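Home | Missions | Instruments | Procedures | Contact

Broltach Lunar Radar Payload - Pre-Shipment Inspection Checklist
Inspector: Wiebke Lammers. Second reader: Jong-dae Min.

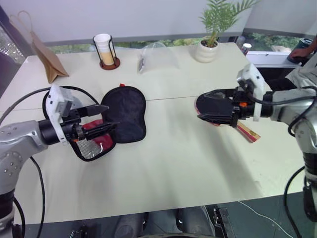
1. Antenna boom
[x] Hinge pins seated and locked
[x] Deployment force within limit at all 32 test points
[ ] Latch indicator reads closed
Comment: Indicator sticks on the second hinge. Latch itself is sound. Replace the indicator and repeat this line only.

2. Electronics box
[x] Cover screws torqued and staked
[x] Ground strap resistance recorded
[x] Vent filter clean
Comment: Resistance log is in the Clullurel folder, August tab.

3. Thermal
[x] Blanket edges taped, no bare foil
[x] Heater switches on at minus 45 C
[ ] Sensor 4 agrees with sensor 3
Comment: Sensor 4 drifts after nearly 50 minutes of soak. Seul-gi Koo suspects the bond, not the wire. Open.

4. Radar function
[x] Transmit pulse shape matches reference
[x] 600 MHz channel noise floor recorded
[n/a] Low band
Comment: Low band was tested at Poltmont before delivery - do not repeat with the boom stowed.

5. Container
[x] Desiccant fresh
[x] Shock loggers armed
[x] Lid seal inspected
Comment: Left logger clock runs on local time. Note this on the shipping form.

Status: HOLD, items 1 and 3. Release signature: S. Ji, after recheck.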